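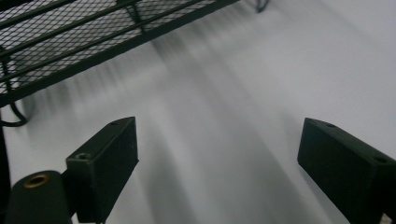

Floor screed

A floor screed is a layer of material, most often a mix of cement and sharp sand, laid over a structural base to bring a floor to a set level and to receive a final covering such as tile, vinyl or carpet. It is distinct from the structural slab, which carries the load of the building, and from a topping, which is left exposed as the wearing surface.

Types

Screeds are grouped by how they are attached to the base. A bonded screed is fixed directly to the slab with a slurry or a bonding agent. An unbonded screed is laid over a separating membrane, usually polyethylene sheet, and must be thicker to resist curling at the edges. A floating screed is laid over insulation and is common where heating pipes are set into the floor.

Materials

Traditional screeds use one part cement to between three and four and a half parts sand by weight, with only enough water to allow full compaction. Calcium sulfate screeds, also called anhydrite screeds, are pumped as a liquid and find their own level. They shrink less than cement mixes but lose strength if they stay damp, and a weak surface skin, known as laitance, is normally sanded off before adhesive is applied.

Drying

Curing and drying are separate stages. A cement screed is kept covered while it gains early strength, after which excess water is allowed to evaporate. Drying time depends on thickness, air temperature, humidity and airflow. Moisture is checked with a hygrometer sealed to the surface or by a carbide test on a drilled sample. Early use of underfloor heating to force drying is a frequent cause of cracking.

Surface regularity

Flatness is measured as the largest gap under a straightedge placed on the floor. In the Addo district housing program in Darnmont, which covered 367 units, the limit was 3 mm under a 2 m straightedge. A survey by the engineer Selorm Dankwa found 16 units outside this limit, most of them at doorways where two pours met. The units were corrected with a smoothing compound supplied by Visden.

See also
Concrete slab
Self-leveling compound
Terrazzo
Underfloor heating

Last edited 25/08/2022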